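Tableware for Low Vision: Progress Report to the Brunmont Fund

4 min read

11 Apr 2025

This report covers the work done under the Movwood tableware grant since the last payment. The purpose of the grant is to put together a small set of ordinary dishes that people with low vision can find, fill and clear from a table without help, and to lend those sets to households that want to try them before buying their own. The choice of dishes is nearly finished. The lending has started later than planned.

Choice of dishes

We began with the dishes people already have. Most households that answered our letter own white plates and white bowls and use them on a light table or a white cloth. Replacing everything is expensive and people do not want to do it, so we kept a white bowl in the set and changed what goes under it and next to it. Dark surfaces were tried first. A dark gray top was easy to live with and did not reflect the ceiling light the way the glossy black sample did.
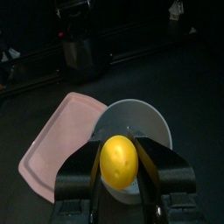 Trays took longer to settle than any other item. We had assumed a strong color would do best, and the first order from Paredes was for navy and dark green, both of which were hard to make out on the dark top. The pale ones were better. The pink tray with the raised rim can be told apart from the dark gray tabletop and also from the white bowl, even with the bowl overlapping one side of it and the light turned low. A bright yellow thing over the light gray inside of the bowl is also easy to pick out, and we have written the food guide with that in mind: egg yolk, lemon and corn in the white bowl, rice and plain yogurt in something darker. The raised rim stays in the specification for all trays. People find it with their fingers and use it to work out where the tray ends.

Cups are still open. Households asked for one that does not look like a hospital cup, and the plain two-handled beaker was turned down by almost everyone who was offered it. We have been using a ceramic cup in its place. The open questions are how well a person can see the rim when the cup is full of tea, and whether a patterned surface helps or gets in the way. 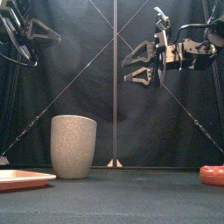 Selico has offered us a dark-lined version of the same shape. Milk shows up well against a dark lining and black coffee does not, so it would have to be offered as a second cup and not as a replacement. The price quoted is acceptable for a small order. We would like the Fund's view before we commit, because the original budget allowed for one cup per set.

Lighting and surroundings

The first round of trials was done in kitchens, by daylight, and the results varied so much from one visit to the next that we could not compare them. A window behind the table was enough to spoil a whole afternoon. In March we moved the comparison work to a dark table enclosed with black fabric on the sides and overhead, so that the dishes could be looked at without a bright wall or a window behind them. Kitchen visits will continue once the set is fixed. They are the better guide to whether people will use the dishes, and the worse guide to which color to order.

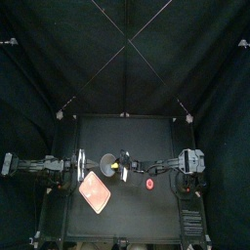
Joyce Ogola questioned in writing how far the results from a black surround could be carried over to a real home. Her point was that a kitchen has a toaster, a pile of mail and a patterned curtain in it, and that a pale tray may be easy to find on a bare dark table and get lost on a crowded counter. She asked that each household be visited once with the table left as it normally is and once after it has been cleared. We have agreed to this and have added the second visit to the schedule. It will lengthen the kitchen stage, and the end date given below allows for it.

A related point is the tabletop itself. We cannot ask people to buy a dark table. The plan is to supply a matte mat with each set, large enough for the tray, the bowl and the cup together. Matte surfaces pick up scuffs and specks of lint, and light specks on black are distracting to some users, so the mat must be washable.
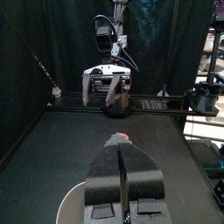

Two mat samples have been through the wash and one of them curled at the corners. The other is flat but has a strong smell, and the supplier has been asked whether airing will cure it.

Spending

Dishes and trays to date: $1,035. Of this, $600 went to Paredes, including the navy and dark green trays, which cannot be returned. We will use them in the sets intended for homes with white tables. Postage has come to $53. Nothing has yet been spent on mats beyond samples.

Next steps

Confirm the cup with the Fund. Order the mats. Complete both visits to each household on the current list and revise the food guide with what they tell us. We expect to have sets out on loan by the end of the summer, and the next report will give the results of the kitchen visits.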